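Ticket 2040: Teleop gripper opens partway through drive caddy task
Opened by: Dean Heywood
Site: Irnham bench
Status: waiting on Sketeck

Task is the hard drive in its blue caddy and the gray plastic bay bracket, driven by remote control. Wrist view first, then the fixed camera.

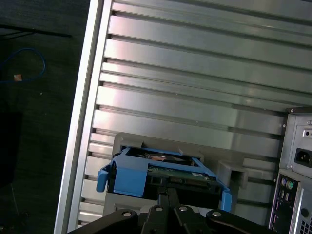
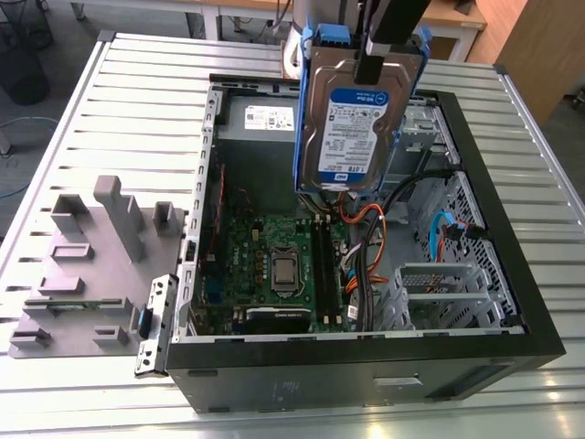

On 7 of 40 demos the gripper opened a little while the operator still had the trigger fully closed. The recorded command stays at closed the whole time, so those episodes are no good for training and I've pulled them from the set.

Tried so far:
- Restarted the Xenos control software. No change.
- Swapped the leader handle for the spare. No change.
- Recalibrated trigger range. Still drops.
- Lowered wrist camera frame rate. Two drops in the next batch.

Update 3:15 pm: Sketeck asked for the Tikance driver log. Attached. There is a timeout warning at each drop. They want the grip hold setting turned on before we record again. Will run another batch with it on and post the count.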